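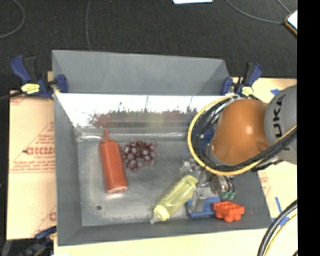
**To:** grasp-data list
**Subject:** Re: [grasp-data] Bin resets and label balance for the Votutar set
**Date:** Wednesday, January 11, 2023

Replies inline. I trimmed the part about disk quotas, which belongs in the other thread.

> We are planning to collect on our second cell using the Votutar procedure and have questions before we start. First, how often do you reset the bin? The procedure says "regularly."

Every 30 attempts, or sooner if two objects have wedged against a wall and the planner keeps picking the same pair. A reset means all objects out, new draw from the object list, pour, not place. Placing by hand gives you upright bottles and even spacing, and the model learns to expect both. The August sessions were hand placed and we no longer train on them.

Log the reset as its own event. If you only bump the episode counter, the loader treats the first attempt after a reset as a continuation and computes a bogus before/after difference for it.

> Second, is it acceptable to use a metal bin? Ours is plastic and we could keep it.

Keep the plastic one if it is rigid. We use gray metal with clamps on the rim. Metal does not flex when a finger touches the floor, but it costs you in the images. The inner face of the far wall blows out to white along its upper part and carries a smeared reflection lower down. The segmentation stage used to propose grasps on that reflection. Lowering exposure fixed the wall and lost the grapes, which are dark enough already, so we went back and masked the wall instead. The mask is a fixed polygon per cell. Redraw it whenever the bin is unclamped, even if it appears to go back in the same spot.

> Third, how do you handle clear packaging? Our depth sensor returns nothing useful on it.

Same with ours. Leave it in. A strip of crumpled clear film on the floor of the bin is a fair sample of what the policy will meet later. Do not label it as a target unless it was drawn from the list. If the gripper comes up with film and nothing else, the outcome code is 2 (contact, wrong item), and it should not be merged with plain failures.

The translucent yellow baby bottle is a related case. Depth on the body is patchy and the collar is usually better. Record what the sensor gives you. Do not fill holes before saving. Wonus fills them at load time, and filling twice produces flat patches that look like good suction targets.

> Fourth, the label counts. We were going to balance success and failure by dropping failures at the end of each day.

Please don't. Save everything and balance in the sampler. Failures from the first 200 attempts on a new object are the ones we run out of. The red squeeze bottle and the orange-red block piece are both over-represented in successes at this point, so if you have to choose a starting draw, weight it toward soft and irregular items.

> Last, occlusion. Should the arm be clear of the bin for the saved image?

Two images per attempt. One with the arm parked, used for proposing the grasp, and one with the arm in the bin before the fingers close. In the second image objects will be partly hidden by the gripper and cables. Keep those labels and set the occluded flag. Do not guess the hidden outline.

Two items not asked about:

- The Bjarnason export script still writes gripper width in the old units. Check the header before merging.
- Dimley has the 18 held-out objects. They must not go into any training bin, including for warm-up runs.

Send one session before you collect in bulk and I will run it through the checker.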